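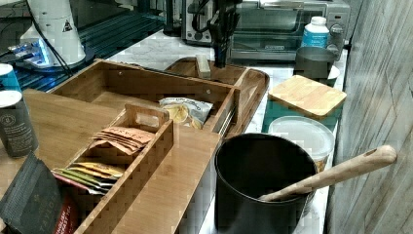

Countertop helper service from Pistwood opens its sign-up list

Anyone who has ever come home to a counter full of tea boxes, chip bags, wooden spoons and mail will have some feeling for what Pistwood is trying to do this spring. The company, which until now has fitted robot arms mostly in small packing shops, has started taking names for Juvonby, a rental service that puts an arm and a gripper on an ordinary kitchen counter and teaches it to put things back where the household likes them.

The first places go to homes in and near Boychuk, where Pistwood has its workshop, and the company says it has room for 40 households between April and the end of the summer. Names are being taken by phone and at the workshop's front desk, and the people at the desk seem very happy to talk (we stopped by to ask two questions and left the better part of an hour later, with a brochure and a cup of tea).

What you get for the monthly fee is the arm itself, the gripper, a mounting plate that clamps on without drilling, and two home visits. On the first visit a fitter measures the counter, checks the outlets and asks a great many questions about where the mugs go. On the second, usually a week or so later, the arm is set up and walked through the first few jobs by hand, with the fitter guiding it through each move and a member of the family standing by to say "no, further back." After that the household can add jobs on its own with a tablet, up to 18 of them at a time, and old ones can be swapped out whenever you like.

The jobs are small ones, and Pistwood is refreshingly plain about that. Juvonby will pick up a packet and put it in a tray, set a block or a box upright, move a light container from one side of the counter to the other, or clear a cutting board before supper. It won't cook, it won't handle knives, and it won't lift a full pot. It also likes things to be more or less where it last left them, which anyone with teenagers may find a bit optimistic!

"We get asked all the time if it can make breakfast," said Solange Simard, who runs the home side of the business and spent years fitting ordinary kitchens before this. "I tell people to think about the ten minutes before breakfast, when you're hunting for the tea and somebody has left the spices on top of the mail. That's where we want to be useful. We've kept our practice counter as crowded as a real one, with real groceries, and I'm forever buying more crackers for it, and then of course we eat them."

That practice counter is the heart of the place, and it's where new customers are invited to come and have a look before they put any money down. Visitors can bring along a few things from their own cupboards, and the staff encourage the awkward ones: soft bags, slippery jars, that one tin with the lid that never sits flat. 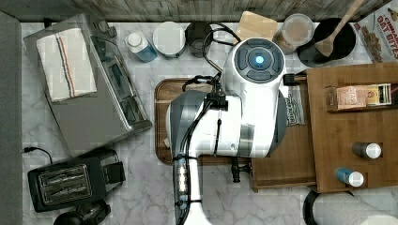 The arm over a cutting board on a busy counter, with a paper packet on the tray beside it.

Harvey Lemieux, who looks after the fitting crew, told us that packets are harder than they look. A box has sides to hold on to, he said, while a paper packet lying flat on a tray gives the fingers very little to work with, and his crew spent most of the winter on that sort of thing. They also went back and forth over the cables, which early customers in the packing shops had complained about, and he is glad to have settled on clips along the arm.

"You want to be able to wipe the counter down without a wrestling match," he said. "My own mother would send it back in a day otherwise, and she'd be right."

The price is 100 dollars a month with the two visits included, and there is no charge for swapping a gripper that wears out. A household can stop at the end of any month, and Pistwood will come and take everything away. Families who already rent through Mirna, the appliance rental outfit a few doors down, can have the arm added to the same bill and will get 10 percent off for as long as they keep both. Renters of apartments are welcome too, though they'll want a word with the landlord first, and the counter has to be deep enough for the mounting plate with a bit of room to spare. The fitters can usually tell from a tape measure reading given over the phone.

There are a few rules for the house. The arm has to be switched off when small children are in the kitchen without a grown-up, and cats (Simard was firm about the cats) should be kept off the counter while a job is running. It stops when it is bumped and waits for someone to press a button before carrying on. Customers get a phone number that is answered from seven in the morning until nine at night, and Lemieux says he takes a good share of those calls himself, being an early riser and fond of a chat.

Pistwood has a larger version in mind for church kitchens and community halls, with a longer reach and a sturdier base, and would like to hear from anyone who runs one and has a counter to lend for a month or two. The practice counter is open to visitors in the afternoons through April, and the front desk asks that groups call ahead.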